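Tratano Home Sorting Open Afternoon, Guimarães

I went to the Tratano open afternoon in August with low expectations and a bag of my own odds and ends, and came home with the bag slightly lighter and the expectations about where I'd left them.

For anyone who hasn't seen the leaflets, Tratano is a household tidying scheme. You pay 60 euros for a place on a course, you learn their way of sorting a home, and at the end you are meant to own fewer things and know where they are. Twice a year they open the doors for free so that people can look round before paying. The building is a former textile office on the edge of Guimarães, a fair walk uphill from the station, and the leaflet's claim that it is "five minutes from the centre" must have been written by someone with a scooter.

Doors opened at two. By ten past there was a queue on the stairs and a sign asking us to take our shoes off, which I did, resenting it. The socks I had on were not socks I'd have chosen for company.

The first room is the talking room. There are chairs, a screen and a lot of figures. We were told that one household on the scheme had counted 3,066 separate objects in its flat and got that down to 691. I'd like to know what counts as an object. Is a box of matches one thing or fifty? Is a pair of gloves two? I asked, and was told that each family decides for itself, so the numbers mean whatever the family wants them to mean. I wrote that down and underlined it.

There was also a slide about how much time the average person spends looking for keys. No source was given. My keys live in a bowl.

After the talk we were let through to the home rooms, and these I did enjoy more. They are set out like parts of an ordinary flat, with furniture you could believe somebody had sat on. It was a relief after the pictures in the brochure, where every drawer has four beige things in it and a sprig of something. The idea is that you follow the method from room to room and see it at different stages.

The method starts with what they call the gathering round. You take one basket, line it with a bag, and go about the house picking up whatever is out of place. You don't sort as you go. Fabric, packets, sponges, little boxes, it all goes in together, and you stop when the basket looks full or you run out of patience. Only then do you sit down and decide where each thing belongs.

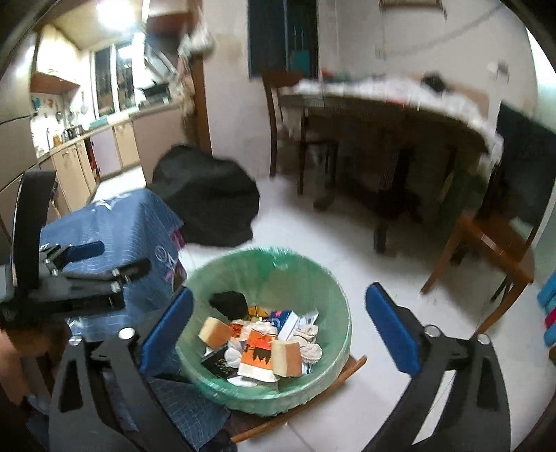 My trouble with the gathering round is that I have been doing it for thirty years without paying anybody. Every house I've lived in has had a basket like that. The things go in quickly enough. It's the coming out again that I could do with help on, and the coming out got much less attention than the going in. We were told to "give each item its home", and when a woman near me asked what to do with the items that don't have one, she was told to make one. With what shelf? I live in two rooms and a corridor.

I will say that a mixed heap teaches you something. Soft things fill a basket fast. Anything knitted or rolled takes up room and makes you feel you've done a great deal of work, while flat things slide underneath and get forgotten. At home I have found a gas bill at the bottom of a basket of tea towels, and it was not a recent gas bill. So I was pleased when the leader said to empty from the bottom, by tipping the lot out on a table or bed. That is sensible advice and I have used it since.

I'm less sure about the liner. We were told that it keeps the basket clean and lets you lift the whole load out in one go. Fine, but my basket has never been dirty, and if I can lift the bag I can lift the basket. A thin bag will also split if you put anything with a corner in it. I suspect the liner is there so that you can tie it up and put it by the front door when you lose your nerve about sorting, and I know from experience that a bag by the front door stays there until Christmas.

The storage room was mostly a shop. Lurkaleo, who seem to supply all the containers, had a long table of them with prices on small cards, and a set of stacking drawers came to more than my actual chest of drawers did. I can't be the only one to notice that a scheme about owning less ends in a room full of things to buy. To be fair, the staff didn't push. One of them told me quite cheerfully that shoe boxes would do just as well, and I hope she still works there.

Coffee was on the landing, from Rernaro, served in proper cups, with a plate of little almond biscuits that went almost at once. Get there before half past three if you want one. There is one toilet, on the ground floor, and the hand dryer is broken.

I stayed for the folding session at four. It was too crowded to see much from the back, and we were shown a way of rolling jumpers so that they stand on end. Mine have fallen over every time I've tried it. The towel fold was better. I have kept it up for three weeks, longer than I expected, and the airing cupboard door now shuts.

Would I pay the 60 euros? No. If you have a spare afternoon and don't mind taking your shoes off, the free visit covers nearly everything in the course outline, as far as I can tell from reading the two side by side on the train. There is a swap table by the exit where you can leave one thing and are supposed not to take anything. I left an egg slicer and took a jug.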